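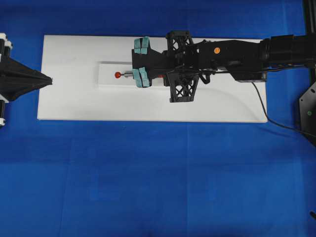
Does the red ball unscrew or is it glued on for good, someone asked under my last post, and is it worth bothering with ball ends at all when a plain rod does the job?

Fair questions. This thread is my answer, plus the cloth stuff I said I'd write up. Mute me if you don't care about small knobs.

Ball ends first. There are three ways they usually go on. Threaded, so the rod has a thread cut at the tip. Push fit, where it just grips. Or glued. You can't always tell by looking.

Try turning it by hand. If it moves even slightly, stop and keep going the same way with a rubber glove on. If it doesn't move at all I leave it overnight and try again before I get any tools out.

Don't use pliers straight on the ball. I did that in January on a black one and the marks are still there. A glossy ball shows everything.

If it's glued, warm water first. Hold the ball under the hot tap and then try it with the glove. Works on the cheaper glues. Doesn't do much for epoxy.

As for whether it's worth having one: yes, for me. A thin metal rod is hard to get hold of, especially lying flat. The ball gives your fingers something to sit behind. Red because I can find it.

I buy mine from Prolleck. The small red is number 2644 in their list. They come threaded. If your rod has no thread you'll need to cut one, or drill the ball out a touch and glue it.

Somebody is going to say you can get them cheaper. You can. I had a bag of unbranded ones and the hole was off centre in half of them. Fine for a drawer, annoying on a lever.

Now boards. I like a long white board with a raised strip on it. A silver rod shows up well against white, and so does every bit of dirt, so you clean it more often.

Matte white, not gloss. Gloss throws the lamp back at you. My matte white is from Juvwood, the small tin. One coat looks patchy, so give it 2 and leave a full day between them.

Sand the raised strip before it goes down. Once it's fixed you can't get into the corner where it meets the board, and that corner is where the fluff ends up.

For that corner I use an old toothbrush, dry. Damp just makes paste.

Next, what goes under the job. I always have a blue cloth down over the whole surface. It stops the board sliding about and it stops the back getting scratched.

Why blue: small silver parts show on it. Small red ones do too. I used to have a grey one and lost a grub screw on it that I was more or less looking straight at.

Size matters more than what it's made of. Mine was cut from a bigger piece, 90 cm on the short side. Go bigger than you think. If the cloth stops short of the edge of the table, things roll off the cloth and then off the table.

It doesn't need ironing. It does need shaking out, outdoors, before anything with fresh paint goes on it.

If it has a pattern, don't use it. I tried a checked tablecloth once. Couldn't see a thing.

Wash it on its own. Metal dust gets into everything else in the drum. No softener, it makes the cloth slippery and then the board moves again.

Wiping cloths are separate and I keep them separate. The big one stays on the table. The small ones do the dirty work and get thrown out at the end.

For small ones I tear up whatever soft stuff I have. Old cotton is best. Paper towel is all right for grease but it leaves bits if you scrub with it.
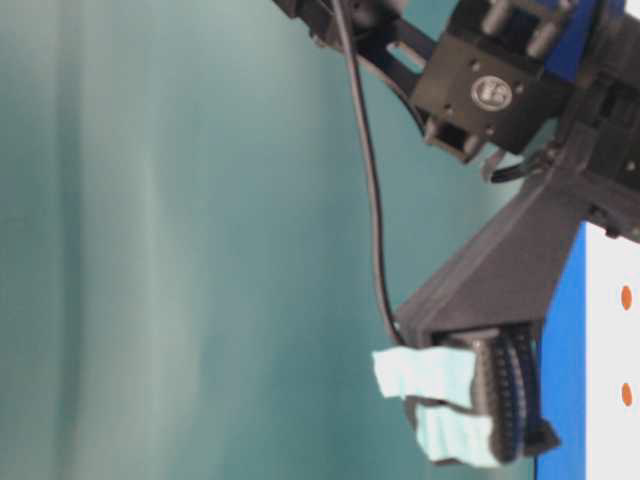 Fold the piece before you use it. You get a clean side each time you turn it over, and a folded pad gets round a ball or a rod much better than one thin layer does.

Frayed edges will shed, so tuck them into the middle of the fold. If you don't, you'll be picking threads out of that corner by the raised strip again.

Pale ones are better than dark ones. You can see what's coming off. When the cloth stops changing colour you can stop wiping.

Order I do it in: ball, rod, strip, board. Cleanest to dirtiest. If you start with the board you end up rubbing grit on the ball, and it goes dull.

For the ball just use a dry cloth. Breath on it if there's a fingerprint. Don't use metal polish on plastic, it clouds.

For the rod, a dab of Clulard paste on the folded edge, then along the length, then a clean piece to take it off. Go lengthways. Round and round leaves lines that catch the light.

Keep the paste off the white paint. It leaves a grey smear that doesn't want to shift. Slip a bit of card under the rod if there's a gap for it.

For the board itself, a barely damp cloth, then a dry one. Matte paint goes shiny if you press hard in one place, so go light and cover the whole length.

Someone on the last thread said they use baby wipes for the lot. I tried it. Fine on the ball, left streaks on the white. Your call.

Storage, as I got asked that too. Board flat, never leaning. A leaning board bows, and then anything sliding on it sticks in the middle.

If you have to stack them, put a piece of cloth between each one and face them all the same way, with nothing resting on the ball.

Spare balls go in a jar with a lid. Spare rods go in a tube with a bit of rag pushed down to the bottom so they don't rattle.

Last thing. If you're getting cloth from the stall at Okoro market, ask for offcuts. They keep them in a box under the table and don't put them out unless you ask. Blue goes first.

Haven't decided what to do about the rod with the bent tip. I'll probably try to straighten it in the vice with some rag round it, and if it snaps I'll order another. Will add to this thread either way.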